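Week 6 handout: reading workplace safety claims

Read the Hevham report before the seminar. It is 42 pages long and the useful part is two of them, the tables at the back. The rest repeats a single claim, that sites with "visible safety equipment" have fewer injuries. Ask yourself who was counting, and what they were counting.

The survey went to 426 workplaces and 38 per cent replied. We know nothing about the ones that didn't. A firm with a bad year behind it has little reason to fill in a form, so I would treat the headline result with a good deal of suspicion.

Then there is the word "visible". In the Plivwood follow-up, an inspector ticked a box if a first aid kit could be seen from the door. Whether it had plasters in it, or was in date, went unrecorded. The tick went down as "provision in place".

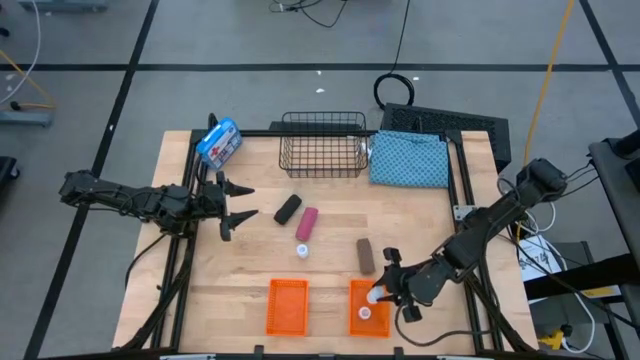
*Fig. 2. First aid kit at the back left of a work table. Would it get the tick?*

The authors also compare injuries before and after November, when the new rules came in. Reporting forms changed in the same month. A fall in the numbers could mean safer work or a more tiresome form, and the report doesn't try to separate the two.

**For the seminar**

- Find one claim in the summary that the tables don't support.
- Rewrite the "provision" question so that an empty kit would fail it.
- Compare the Nepia leaflet, which quotes the same result and leaves out the response rate.

Bring your notes on paper.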